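Garras manuais com placa de marcadores: perda de pose perto de caixa acrílica

Categoria: Robótica e automação > Montagem caseira
Publicada em 12/3/24
Etiquetas: garra, rastreamento, acrílico, calibração

Pergunta de Marlene Bittencourt

Estou montando um par de garras manuais para gravar demonstrações de manipulação com as duas mãos. O uso previsto é ensinar um braço de bancada a abrir e fechar gavetas pequenas. Cada garra tem uma placa triangular em cima, com marcadores, e um cabo que sai por trás e leva o sinal de abertura da mandíbula. O programa de registro é o Rernau, na versão de linha de comando. A placa controladora é uma Nirkivard.

O objeto de teste é uma caixa organizadora de acrílico transparente, tampa branca, dois níveis, com divisória vertical no meio de cada nível.

Sintomas:

1. Com as garras afastadas da caixa, a pose das duas é estável.
2. Quando aproximo a mandíbula esquerda do canto inferior da caixa, a pose dessa garra salta. O salto dura poucos quadros e volta. A direita não apresenta o problema na mesma distância.
3. O valor de abertura da mandíbula esquerda oscila quando giro o punho com a palma para cima, mesmo sem mexer os dedos.

O que já fiz: refiz a calibração das duas placas, troquei as garras de mão (o defeito do item 3 acompanha a garra, o do item 2 fica no lado esquerdo) e baixei a taxa de registro de 1000 para 400 amostras por segundo. A taxa não mudou nada. O Rernau grava o código 802 no log em cada salto, e a documentação só diz "correspondência ambígua".

A posição da mesa é sempre a mesma, tenho fita colada no tampo para referência. Pergunto se o acrílico sozinho explica o item 2 e se vale a pena trocar o sensor de abertura por causa do item 3. As fotos da montagem estão no fim da página.

Resposta de Iolanda Figueiredo (marcada como aceita)

São dois defeitos independentes. Trate cada um em separado.

Item 3. Se o defeito acompanha a garra e depende do giro do punho, o sensor é o último suspeito. Comece pelo cabo. Em garra manual o cabo faz uma alça ao lado do punho, e toda a torção vai parar no conector. Teste: feche a mandíbula com um elástico, registre a abertura e mexa só no cabo, junto à saída. Se o valor oscilar, refaça a crimpagem e coloque um alívio de tração no corpo da garra. Deixe uns 10 cm de folga entre o alívio e o conector. Meça também a continuidade do terra com o cabo dobrado para os dois lados.

Item 2. O 802 aparece quando o resolvedor encontra mais de uma solução para o mesmo conjunto de pontos. O acrílico pode causar isso de duas formas: reflexo dos marcadores na parede lateral ou um reflexo pontual na aresta que o programa aceita como marcador. Para distinguir, cubra as faces externas da caixa com fita crepe fosca e repita o movimento. Se os saltos sumirem, é reflexo. Se continuarem, o problema é geometria: as duas placas têm desenho parecido e, quando uma delas fica muito inclinada em relação à câmera, o padrão visto pode servir para as duas.

No segundo caso, mude a posição de pelo menos um marcador em uma das placas, para que os triângulos formados não se repitam, e refaça o arquivo de corpo rígido. Só recalibrar com o mesmo padrão não resolve. Verifique ainda se os dois arquivos têm identificadores distintos. Na instalação padrão o segundo é copiado do primeiro.

Não filtre os saltos no pós-processamento antes de achar a causa. O filtro esconde também os erros pequenos, e são esses que estragam a demonstração.

Resposta de Xavier

Tive coisa parecida com o kit da Ernex e era a iluminação. Troquei a lâmpada e parou. Também dá para usar uma caixa de papelão no lugar da de acrílico, se o braço só precisa aprender o movimento.

Comentário de Marlene Bittencourt

Papelão não serve, a gaveta precisa ter o atrito da peça final. Mas obrigada.

Fiz os testes da Iolanda. Item 3: era o cabo, o terra abria com a dobra para dentro. Crimpagem refeita, valor estável. Item 2: com a fita crepe os saltos diminuíram, mas não zeraram. Os identificadores estavam certos. Vou mudar um marcador na placa esquerda e gravar de novo.

Comentário de Iolanda Figueiredo

Então são as duas coisas somadas. Depois de mudar o marcador, tire a fita de uma face por vez e anote em qual delas o 802 volta. Um spray fosco removível cobre melhor as arestas, se o acrílico aguentar o solvente. Teste antes num retalho.

Fotos da montagem
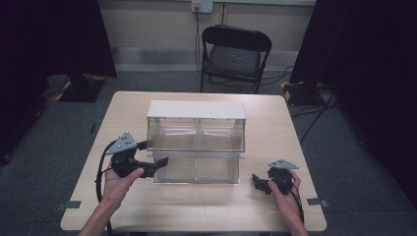
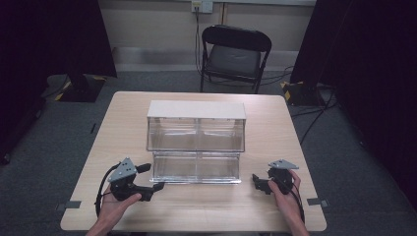
Garras manuais com placa triangular, uma de cada lado da caixa de acrílico.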